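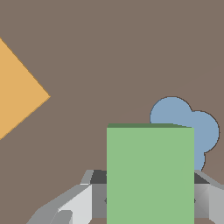 仿真里练出来的抓取成绩,能不能直接当作上岗的安全依据?

按照 Brerdale 自动化协会刚放出来的指南草案,可以作为一部分依据,前提是企业把仿真条件写清楚,并补做规定数量的实机测试。至于“写清楚”到什么程度、“规定数量”由谁来定,草案留了不小的口子。

本报讯(2020年1月7日)Brerdale 自动化协会公布《机械手抓取作业仿真验证良好实践指南》征求意见稿,面向使用两指夹爪从事分拣、上料和装箱的企业。文件共 29 页,正文分六章,另有两个附录。协会称,这是当地首份专门讲仿真测试结果应当怎样记录、怎样引用的文件。意见征集到四月截止,之后由工作组修订,再决定是否作为推荐性文件发布。

请注意“推荐性”三个字。指南不带罚则,不设认证,也没有规定谁来抽查。企业在投标书里写一句“符合指南精神”,从现有文字看,没有任何条款能拦住它。

起草的缘由不难理解。过去几年,越来越多的集成商把抓取策略放进仿真环境里训练和评测,客户验收时看到的往往是一张成功率表格,外加几段渲染画面。表格上的数字很漂亮,设备到了车间却要重新调上几个星期。双方为此扯皮,客户说当初承诺的不是这样,集成商说合同里写的是“仿真测试通过”。协会秘书处承认,收到的咨询里这一类占了很大比重,但没有给出具体数目。

草案的核心是一份记录清单。企业引用仿真结果时,应当说明所用物体的形状、尺寸和质量范围,说明摩擦系数是固定值还是随机取值,说明夹爪模型与实物的几何差异,说明相机位置和光照是否变化,还要写明什么算一次成功。最后这一条看上去像废话,其实争议最多。有的团队把夹爪闭合后物体没有掉落算成功,有的要求提起并保持若干秒,有的要求放到指定位置。三种算法放在同一张表里比较,毫无意义,而市面上的宣传册一直就是这么比的。

第三章要求,凡用于支持安全或性能声明的仿真测试,每一类物体至少做 60 次独立试验,失败的也要列出,不得只报告最好的一轮。

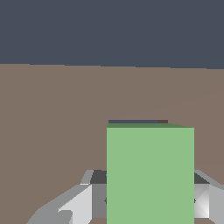 对这 60 次的来历,草案没有交代。记者询问工作组成员 Wenceslao Figueroa,他表示这个数字是“各方都能接受的折中”,早先的讨论稿里更高,几家小企业认为整理记录的负担太重,于是降了下来。问题在于,仿真试验本身几乎不花钱,跑一晚上可以得到成千上万次结果,真正贵的是实机。拿小企业的负担作理由去压低仿真次数,道理说不太通。若说负担在于逐次填写失败原因,那么完全可以把总次数和需要详细分析的次数分开规定,草案没有这样做。

更值得追问的是实机补测部分。第四章规定,引用仿真结果的企业应当在实际设备上完成 13 项对照测试,内容包括物体偏离预定位置、相邻物体贴靠、夹爪单侧先接触、抓取中途断电等。项目选得不算差,做过现场的人看得出来,起草者里有人吃过亏。可是草案同时允许企业在“有充分理由时”减免其中的项目,理由由企业自行书面说明并存档。存档给谁看,没有写。

Findora 一家食品包装厂的设备主管 Leandro Gallardo 读过草案后,把意见发给了协会。他的厂里去年上了一条自动装箱线,供应商在方案阶段提供的全部是仿真数据。“他们的方块很规整,颜色很干净,底下的台面也很干净。我的纸盒受潮以后会鼓,会粘在一起,有的盒盖没有折好。”他说,他不反对仿真,供应商靠它省下了不少调试时间,他反对的是把仿真里的成功率原样搬进验收条款。“我签字的时候以为那是机器的成绩,后来才明白那是模型的成绩。”

Gallardo 在意见里提出三点修改:减免对照测试须经客户书面同意;仿真物体中必须包含客户现场采集的真实变形样本;成功率一律附上试验次数和失败分类,缺一项即视为未提供数据。协会回复说意见已收到,将转交工作组。

供应商一方的反应比较温和,温和得让人有些不放心。机器人集成商 Drotine 在书面回应中称欢迎草案,并表示公司现有流程“已基本满足相关要求”。记者请该公司提供一份按草案清单填写的样例报告,对方答复说涉及客户信息,暂不便公开。遮去客户名称的版本是否可以,对方没有再回复。一份以公开透明为宗旨的文件,头一个公开表态支持它的企业拿不出一份可以看的报告,协会应该想一想这是怎么回事。

草案中也有写得扎实的地方。附录一讲随机化,明确反对只改颜色和背景就宣称“已做充分随机化”的做法,要求把外观变化和物理参数变化分开报告。换一种底色对视觉模块是考验,对夹持力和接触过程几乎没有影响,过去许多报告把两者混为一谈。附录一还要求写明接触模型的类型和求解步长,理由是步长过大时,物体与指面之间可能出现不真实的穿透或粘附,抓取看上去很稳,实物却夹不住。这一段文字具体,可以核对,照着做不会有歧义。要是全文都是这个水准,本报也没有多少话可说。

附录二是一张填写样表。样表里的“物体类别”一栏以规则长方体为例,其余形状只写了“参照填写”。不规则物体怎样界定、软包装算哪一类、一个料框里混放几种物件时怎样计数,都没有说明。现场最容易出事的恰恰是这几种情况。Figueroa 对此解释说,工作组打算先把简单情况讲清楚,复杂物体留待下一版。下一版什么时候启动,目前没有时间表。

草案对人员安全的处理也偏轻。第五章只用一页讲仿真能否用于评估人机共处的风险,结论是“不宜单独作为依据”。“不宜”是个很软的词。夹爪掉落物件、误夹手指、急停以后手指不松开,这些后果不会因为仿真里没有出现过就不存在,因为仿真场景里多半根本没有放人。Gallardo 建议把“不宜”改为“不得”,工作组内部据称也有人持同样看法,最终没有写进征求意见稿。记者问及原因,Figueroa 说,良好实践指南不是强制标准,用“不得”会引起误解。这个说法站不住:同一份文件的第三章就写着“不得只报告最好的一轮”。

还有一个小地方。草案第二章规定仿真报告的有效期,软件版本变更后应当“视情况”重新测试。凡是维护过这类系统的人都知道,一次物理引擎的小升级就足以改变接触行为,夹爪指面的网格重新简化一次,结果也会变。把“视情况”交给发布软件的一方去判断,等于没有规定。较稳妥的写法是列出必须重测的变更类型,例如引擎版本、夹爪模型、控制频率和策略权重,剩下的再谈酌情。

工作组的构成或许能说明一些问题。按协会公布的名单,6 名成员中四人来自设备供应商或软件公司,一人来自检测机构,只有一人来自用户企业。协会解释称,用户企业报名不踊跃,多数工厂抽不出人手参加长期会议。情况或许属实,不过公开征集报名的通知只在协会会员通讯上登过一次,而 Findora 的多数中小工厂并不是会员。Gallardo 就说,他是从供应商那里听到草案消息的。

协会计划在征求意见期内到 Hjaltested 办一场说明会,由工作组现场演示清单的填写方法。会上会不会用一份真实的、带有失败记录的报告来演示,秘书处说“还在沟通”。旁听不收费,需提前登记,会议日期另行通知。

工厂采购人员眼下能做的事情倒很明确,不必等指南定稿。供应商拿来仿真成功率时,先问做了多少次、失败的去了哪里、成功怎么定义,再问夹爪模型与自己要买的那一款是否一致,指面材料换过没有。对方要是答得上来,就请他写进合同附件;答不上来,那张表可以先放在一边。实机对照测试最好用自己仓库里挑出来的次品和变形件,由自己的人摆放,测试过程全程留录像。减免任何一项,都要求对方给出书面理由,并由双方签字。

书面意见可寄送或以电子邮件发往 Brerdale 自动化协会秘书处,注明“仿真验证指南”。协会表示会公布意见汇总和采纳情况,但没有承诺公布全部原文。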